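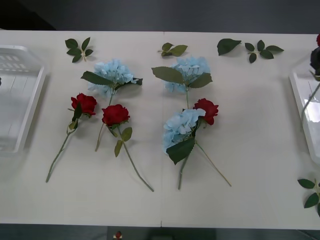
Flower sorting table, roses and hydrangeas, trays at both ends.

fondora-stems – README / rules for recording
Last edit March 2, 2022 (Maiara Fontes)

Read this before you record anything. Short version at the bottom got deleted by accident, so read the long one.

What's in here
486 episodes. Artificial stems only, red roses and pale blue hydrangeas, plus loose leaf sprigs. Task is pick a stem off the table, place in a tray. Two views per episode, the fixed camera and the wrist camera. Recorded at Wivholm, all on the same white table. Real flowers are a separate set (Chin), don't mix them, the labels don't match.

Table rules
– Both trays on the table before you start the recorder. Not after.
– Stems may cross. Stems may lie over the table seam. Don't tidy them up, we want them crossed.
– Blooms can overlap too. Earlier batches had everything spaced out nicely and the policy trained on it was useless on a pile.
– Loose leaves stay where they fall. They are not targets. If the gripper picks one up, tag the episode leaf_pick and keep it.
– Re-scatter between episodes by hand, arm in hold. See below.
– Nothing else on the tabletop. Phones, tape, coffee, screwdrivers. Teguh has a list of the episodes he had to drop over this and it is not a short list.

Safety, the part that isn't optional
– One operator, one person at the stop button. If you're alone you don't record.
– Hands over the table only when the status light says hold. Say "hands in" and "hands out" out loud. Yes every time.
– Stop button gets tested at the start of each session. Write it in the log with your initials. No initials = session doesn't count.
– Speed limit stays at the session default. Changing it needs Thaís Magalhães to sign off, in writing, chat is fine.
– Floor on the operator side stays clear, cables included.

Gripping
Grip on the stem where you can, just under the bloom is ok. Grip on the bloom is allowed for roses, tag it bloom_grip. Hydrangeas no – the florets come off and we're out of spares. Force preset 5 for stems, 8 only for the thick hydrangea stems. Don't make up your own presets. Kátia found three home made ones in January and we still dont know which episodes used them.

Wrist camera
Wipe the lens at session start. Check focus on a bloom at normal approach distance, not on the table. At very close range a rose fills most of the view and goes soft, that's expected and not a reason to drop an episode.
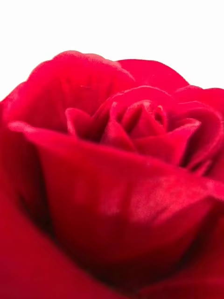
Same goes for views with no stem and no gripper in them. Keep the frames, don't trim. We tried trimming once and the timestamps between the two cameras drifted, took Jucélia most of a week to line them up again. Exposure is locked. If the petals look too dark, leave it and put a note in the log, don't touch the gain mid session.

When to drop an episode
– stop button pressed for any reason (keep the log entry, drop the data from train, put it in /stops)
– person's hand in view while arm is moving. Also report it, same day, to Thaís
– either camera missing frames
– wrong object on table
A failed pick is NOT a reason to drop. Dropped stem, missed tray, two stems at once, all stay in with the right tag. 67 episodes are failures right now and we'd like more of them.

Labels
rose, hydrangea, leaf. Lower case. Not "flower". One labeler, one checker, can't be the same person. Disagreements go to Kátia Siqueira and what she says goes in the label guide so we only argue about it once.

Limits
One table, one lighting setup, artificial stems. Don't claim anything about real cut flowers from this set. Bondus asked if they could use it for a grip force comparison, answer was no, force is logged as preset only and not measured.

Todo
– stop log template, current one has no column for initals
– decide on tags for crossed stems
– move /stops out of the main archive (Teguh Pattinasarany)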